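Segurança e Operações › Armazéns › Listas de verificação

Lista de inspeção comentada — depósito de óleos e massas, Castaño
6 July 2025 | Por Deisy Marulanda

Ronda feita antes da chegada do lote novo da Primen. Comentários logo a seguir a cada ponto, escritos de pé, desculpem a letra (agora passada a limpo, mais ou menos). C = conforme, NC = não conforme, V = voltar a ver.

1. ACESSOS E CAIS

Portão do cais, fecho e batentes — C. Batente da esquerda gasto mas aguenta.
Marcação no chão, corredor dos empilhadores — NC. Apagada junto à rampa. Pintar antes do fim do mês, tinta já pedida.
Saída de emergência norte desimpedida — NC. Palete da Hullura encostada à porta outra vez. Retirada na hora. Falei com o turno.
Iluminação do cais — C.

2. TAMBORES E CONTENTORES

Tambores deitados com calço — C.
Tampas apertadas, vedantes no sítio — V. Um tambor, lote 1612, com a tampa torta. Sem pingo por fora. O Eliécer Tello troca o vedante.
Rótulos legíveis e virados para o corredor — NC. Lote 1771 virado para a parede, tive de subir para ler. Rodar tudo.
Altura de empilhamento — C. Ninguém passou da linha.
Óleo usado separado do novo — C. Finalmente. Da última vez estava tudo misturado na mesma baia.
Contentor grande de óleo hidráulico, torneira — C, mas falta a tampinha. Pedir à Restier quando vierem entregar.

3. BACIAS DE RETENÇÃO

Bacia A, sem líquido — C.
Bacia B — NC. Água da chuva com película por cima, entra pelo algeroz. Bombear para o depósito de resíduos, nada de abrir a válvula para o pluvial. Isto já foi dito em julho passado e volto a dizer.
Válvulas fechadas e com cadeado — C. Chave no quadro.
Fissuras no betão — V. Risco fino no canto da bacia B, marquei a giz com a data. Se crescer, chama-se a obra.

4. DERRAMES E LIMPEZA

Kit de derrames, cais — NC. Selo partido, faltam mantas absorventes. Repor 30.
Kit de derrames, sala das bombas — C. Completo.
Granulado absorvente — C, saco aberto mal fechado, apanha humidade. Pôr na caixa com tampa.
Panos sujos em recipiente metálico com tampa — NC. Estavam num balde de plástico ao lado do quadro elétrico!! Retirados já.
Bancadas e mesas limpas no fim do turno — C.
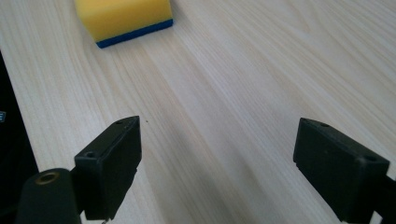
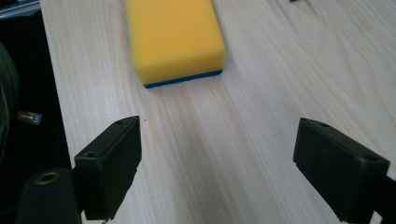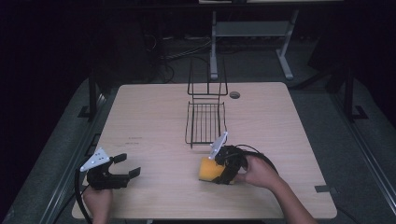 Esponja amarela em cima da mesa.

Desengordurante identificado — C. Frasco de reserva sem rótulo, deitei fora pelo circuito certo.
Lava-olhos, teste de caudal — C. Água saiu turva ao principio, depois limpa.

5. INCÊNDIO

Extintores, pressão no verde — C, menos o da sala das bombas, ponteiro mesmo no limite. V.
Extintores, validade — C nos 6 verificados. Etiquetas novas.
Ligação à terra na trasfega — NC. Pinça com ferrugem, contacto fraco. NÃO trasfegar solvente até trocar. Óleo de motor pode seguir.
Detetor do corredor central — C. Testado com o botão, tocou.
Sinalética de não fumar — C. Beatas no lado de fora do portão, ver com os motoristas.

6. PESSOAL E PAPÉIS

Luvas de nitrilo disponíveis — C. Só tamanho grande, pedir médias.
Calçado de segurança — C no turno da manhã. À tarde não fiquei para ver.
Fichas de dados de segurança — V. A da massa de lítio é a versão antiga. Pedida a nova ao fornecedor, ainda sem resposta.
Registo de resíduos — NC. Falta a assinatura na última guia. O Eliécer trata.
Formação de empilhador em dia — C. Cópias na pasta azul, gabinete.

PENDENTES, POR ORDEM

— Pinça de terra, antes de qualquer trasfega de solvente
— Mantas do kit do cais
— Bombear bacia B e reparar algeroz
— Rodar lote 1771
— Vedante do 1612
— Tinta do corredor
— Guia de resíduos assinada

O lote da Primen pode entrar, só na baia 2 e com a porta norte livre. Se a palete lá estiver de novo o camião espera. Próxima ronda quando o Eliécer me confirmar a pinça, não antes. Duvidas, liguem-me para o gabinete, no cais não oiço o telefone.

Artigos relacionados
Trasfega de lubrificantes: quem assina o quê
Bacias de retenção depois da chuva
Restier altera horário de entregas no Castaño
Como guardar massas lubrificantes no verão
Guias de resíduos: erros mais comuns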